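Workplace inspection checklist – mobile handling units and staff welfare areas
Site: Drirnden building, ground floor and first floor
Inspection date: 26 November 2019
Inspector: Kenneth Rutherford
Accompanied by: Lefteris Sotiropoulos (shift lead), Angus Tipoki (employee safety representative)
Units on site: Prukorell mobile arms, quantity 3
Task software: Flutero
Status codes: OK / ACTION / N/A

Scope

Covers the first full inspection after the arms took over floor-level pick-up and restocking checks in washrooms, corridors and the supply room. Items 1 to 4 concern the units. Items 5 to 8 concern the people who work beside them and the tasks they still carry out. Electrical testing of the chargers is recorded separately by Kovalchuk.

1. Stop controls

1.1 Emergency stop on each unit reachable from both sides – OK
1.2 Wireless stop carried by shift lead – OK
1.3 Spare wireless stop charged and stored at the desk – ACTION
Comment: Spare was in the drawer with a flat battery. Add to the opening routine. Owner: Sotiropoulos.
1.4 Night cleaning staff shown how to stop a unit – ACTION
Comment: Day staff have all signed the sheet. Two of the night staff have not. They share corridors with the units for the last hour of the shift, so this is not optional.

2. Gripper and arm

2.1 Finger surfaces free of cuts and loose material – OK
2.2 Grip force limit set to site value – OK
Comment: Limit was read from the Flutero settings page and not measured. Measured check due in February.
2.3 Pinch point labels in place – ACTION
Comment: Label missing on unit 2, wrist joint. Replacement ordered.
2.4 Wipe-down between washroom and supply room tasks logged – ACTION
Comment: Log has gaps on 7 shifts. Staff report that the wipe-down was done but that the tablet had signed them out. A paper sheet is acceptable until the sign-out time is changed.

3. Travel routes

3.1 Routes marked on the floor plan at both entrances – OK
3.2 Door thresholds passable without the unit stalling – OK
3.3 Units wait when a person is in a narrow doorway – OK
Comment: Tested with Tipoki standing, then crouching. The crouching case took longer to register but the unit stopped well short. Repeat the test after any software update.
3.4 Units kept out of washrooms while in use by people – ACTION
Comment: Relies on staff turning the door sign. The sign on the first floor sticks.

4. Items at floor level

4.1 List of items the arm may pick up is posted and current – ACTION
Comment: Posted list is version 88. Flutero is running a later one. The differences are small, but staff plan their own work from the posted sheet.
4.2 List of items the arm must leave alone is posted and current – ACTION
Comment: First-aid cases are not on this list and should be. The arm must not lift, turn or push a first-aid case. Any case found on the floor is to be flagged to the shift lead and moved by hand. 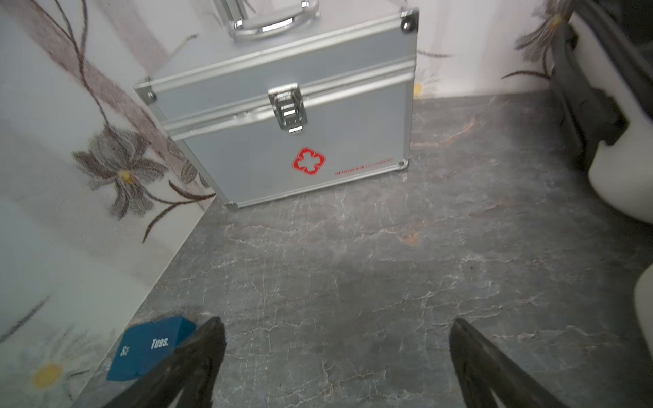
The same rule should cover sharps containers, medicines and personal bags. Panagiotis Katsaros has agreed to write the wording and will check it with the day team before it goes into Flutero.

4.3 Wall brackets or shelf space provided for first-aid cases – ACTION
Comment: The floor is not a permanent storage place for a case. Fit brackets at a height that can be reached by a seated person. Case contents to be checked and dated by a trained first aider – this stays a human task.

5. Changes to manual work

5.1 Job sheets updated to show which tasks have moved to the units – OK
5.2 Job sheets updated to show new tasks – ACTION
Comment: Clearing flags, recovering stalled units and wiping grippers are all done by cleaning staff and appear on no sheet. Flutero shows 233 flags since start-up. Each one is a walk, and some are a flight of stairs.

6. Bending and lifting

6.1 Staff asked about strain since the change – OK
Comment: Less bending reported by the day team. One person reported a sore wrist from the tablet, which is heavy in its case. Try a neck strap or a trolley mount.
6.2 Two-person rule for moving a stalled unit – ACTION
Comment: Rule exists. Night shift is often one person per floor. Until that is resolved, a stalled unit is to be stopped, coned off and left.

7. Cameras and privacy

7.1 Notice about wrist cameras at washroom doors – OK
7.2 Image retention period stated on the notice – ACTION
Comment: Notice gives a contact name but no period. Svend Bundgaard to supply.

8. Training and reporting

8.1 Near-miss form available without a login – OK
8.2 Replies to near-miss forms given in writing – ACTION
Comment: Tipoki has forms with no reply on file. Staff will stop sending them in if this continues.

Follow-up

Items 1.4, 3.4, 4.2 and 6.2 to be closed before the units run another unattended night shift. Remaining actions to be reviewed in February together with the grip force measurement. Copies to Bundgaard, Katsaros and the notice board by the supply room.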